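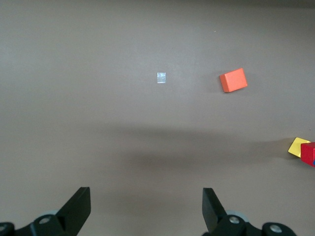 Can a machine tidy a kitchen yet?

Parts of it, slowly, in a kitchen it has been prepared for, with a person near enough to step in. Anyone who tells you more than that should be asked for the unedited recording.

## Week 4 - Chores and claims

Notes to go with the Wednesday session. Bring your marked-up copy of the Heltari brochure. Zodwa Xaba is taking the second hour and will assume you've read the Barkley report as far as the end of the section on failures.

### Where we left off

Last week we split a chore into the bits a person does without thinking. Clearing a table came out as: find the things, decide which ones belong elsewhere, pick each one up, carry it, put it down so that it stays put, and know when to stop. Most of the published work is on picking up. Very little is on knowing when to stop, and I'd argue that's where the household case falls apart.

### Blocks and why we keep seeing them

A great deal of grasping work is done with toy blocks on a plain table. Look at what the two-fingered gripper at the top of this handout has to deal with. An orange block lying at an angle, with clear space between it and its neighbour, is about as kind as the problem gets. The red block overlapping the yellow one is harder. You have to choose an order, and going for one may shift the other.

Then there's the small clear cube. See-through objects are a known nuisance. Many depth cameras work by sending out light and measuring what comes back, and clear plastic or glass sends back very little that's useful. The camera may report the table behind the object, or a hole, or nonsense. An ordinary colour camera does better but has to make do with a faint edge and a bit of shine. Now think of a draining rack full of tumblers.

So when a paper says "unseen objects", check whether any were transparent, shiny, floppy or wet. If the list is all painted solids, write that in the margin.

### Reading a success rate

The Heltari brochure says its kitchen unit "handles everyday items reliably". It gives no number of tries. The Barkley report is better behaved and gives tries, failures and a description of each failure, and it's a much less exciting read. I'd trust it further for that.

Some sums to keep handy. Suppose a chore has five steps and each one works nine times out of ten. The whole chore then works a bit under six times out of ten, assuming one failure spoils the lot and the steps don't affect each other. Neither assumption is quite right. A good system can retry, and a bad grasp early on tends to make the later steps worse.

Ask also:

- Who put the objects out, and did they put them back between tries?
- What counted as a success? Lifted, or placed where it should go?
- How long did it take, and is the video speeded up?
- Was a person driving for any of it?

That last one catches people out. Remote control is a perfectly fair way to gather training material, but film of it proves the arm can do the job with a human brain attached. It's no evidence for the software.

### The shop floor is a different argument

Msimang's packing line comes up every year as the counter-example. Fair enough - machines have been useful in factories for decades. But look at what the factory gives them: the same part, in the same tray, under the same lights, with a fence round it. The Fimum trial took away only the tray and let parts arrive in a heap, and the staff still had to clear jams by hand up to 3 times a shift. Nobody's home is as orderly as that heap.

I'm willing to be argued out of all this. Zodwa is more hopeful than I am and will put the other side properly.

### For next week

Pick one chore you did yourself in the last few days. Write it out as steps, two pages at most, and mark the step you think would fail first. Folding laundry is banned, I've read enough of those. Group lists are on the door of the lab, and anyone without a group should see me before 4.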